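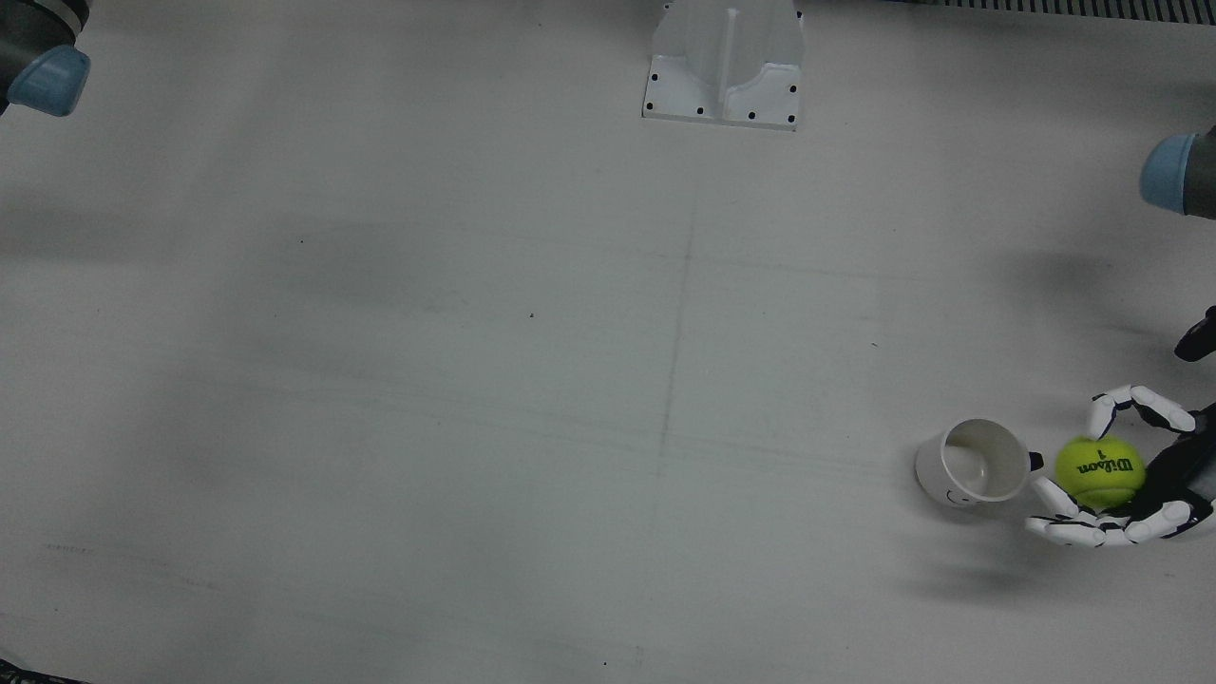
Figure 2. Work surface at the Jorkville site.

3.2 Surface wear and cleaning

Shared worktables were inspected at the Jorkville and Nekach sites in March, before the cleaning schedule was revised. Staff had reported that pale tops were harder to keep presentable than dark ones, and the inspection records gave some support to this view. Light soiling of the kind visible on the white top in Figure 2 – faint grey smudges, thin pencil-like lines and a few tiny dark specks – was entered as Grade 1, whatever its cause. Grade 2 was kept for marks that remained after wiping with a damp cloth.

Of the 371 entries in the log, more than 20 could not be graded and were left out of the analysis. Most of these were for tables at Nekach, where the forms were filled in by several people and the wording varied. Pouran Moradi regraded the remaining Nekach entries using the scale set out by Salehi, and the colour of each top was added at that stage. Differences between the two sites are reported in Section 4.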